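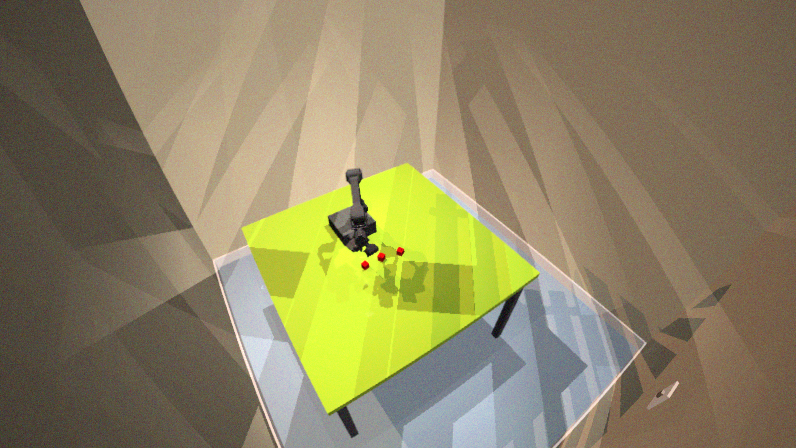

I have now spent most of my evenings this month teaching a simulated arm to stack cubes, and I would like it noted that I could do this myself at the age of two.

The method is simple. I sit at my desk with a controller, steer the arm over to a red cube, close the gripper and put the cube on top of another one. The computer records everything. Do that enough times and, in theory, the robot picks up the habit. It picks up all your other habits too. Mine include hovering for ages before committing to anything, and my first trained arm hovered beautifully. It would hang over a cube like a man choosing a sandwich.

Mircea Olteanu, who got me into this, told me to throw out the dithery runs and start again. So I did. I had 51 demonstrations and kept nine - a humbling afternoon.

The hard part is depth. On a flat screen you are sure you're right over the cube, and then you close the fingers on nothing at all. I have switched to the view from the gripper for the last bit of the approach, and my aim has gone from hopeless to poor.

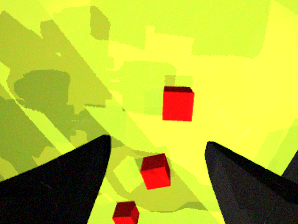 Do you need a fancy controller to record demonstrations?

A cheap gamepad will do, though it helps to turn the speed right down. I used the keyboard for the first week and my wrists still haven't forgiven me.

Next job is getting to 442 clean runs, which Mircea calls a decent start. He has offered to do none of them.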